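Playtesters wanted for Skendis, a text adventure with a parser

Drurkomier is looking for playtesters for Skendis, our second game. It is a text adventure played by typing commands, with a small party of characters, a map you draw yourself and turn-based fights in the lower levels. The game is complete from start to finish and we now need people outside the team to play it and tell us where it goes wrong.

Testing runs through April. You can play at home, on your own machine, at whatever hours suit you.

What you would be doing

You will be given one of the game's 3 regions to start with, and asked to play it through twice: once however you like, and once following a sheet of things to try. The sheet covers dull but necessary matters such as dropping every object in every room, giving orders to characters who are asleep, and saving in the middle of a fight.

The game keeps a transcript of everything you type. At the end of each session you send us that file with your notes. Notes can be short. "Tried to tie rope to railing, was told there is no railing, railing is in the room text" is a perfectly good report. Please don't tidy up the transcript before sending it, as the spelling mistakes and abandoned attempts are useful to us.

The parser currently knows 1,335 words. We would like to hear about any sensible word it doesn't know, and any command it understood in a way you did not mean. Words for climbing, pouring and looking behind things are the weakest area at the moment.

Who we are looking for

You don't need experience in testing or programming. We want a mix of people who grew up with this kind of game and people who have never typed "go north" in their lives. If you have played our first game, Pallness, please say so, as we will put you on the region that shares some of its puzzles.

You will need:
– a computer running Windows or Linux (the Mac version isn't ready for testing)
– a reasonable command of written English
– five or six hours a week for the whole of the month
– to be 18 or over

We would especially like to hear from players who use a screen reader. The combat display was rewritten over the winter and has had very little use with one. 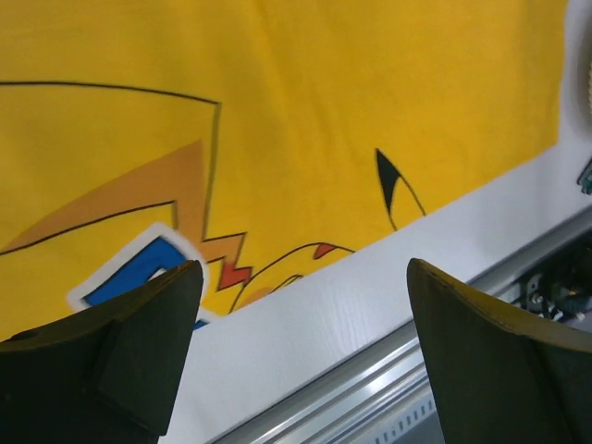 Part of what looks like a Pikachu print on bright yellow fabric.

Payment and credit

Testers who finish both playthroughs of their region receive £90, paid by bank transfer at the end of the test. If you take on a second region we pay the same again. All testers are listed in the credits under whatever name they choose, and get a copy of the finished game along with the printed map.

If you have to drop out part of the way through, let us know and we will pay for the sessions you have sent in.

The group session

There is one optional group session on a Saturday, from 11am to 4pm, at our office above the print shop in Chauvin Yard. It is for the two-player version of the last level, which is hard to test by post. Lunch is provided and we refund travel up to £25. The office is up two flights of stairs and there is no lift – if that rules it out for you, you can join over a voice call.

How to apply

Email the address on our contact page with "Skendis testing" as the subject. Tell us:
– which operating system you use
– any text adventures or role-playing games you have played, or that you haven't played any
– whether you could come to the Saturday session
– a bug or annoyance in any game you have played, described in a paragraph or two

The last item matters most to us. It doesn't have to be a text game.

We will reply to everyone, including those we can't take on this time. Testers will be asked to keep the plot to themselves until release, but you are free to say that you are working on the game.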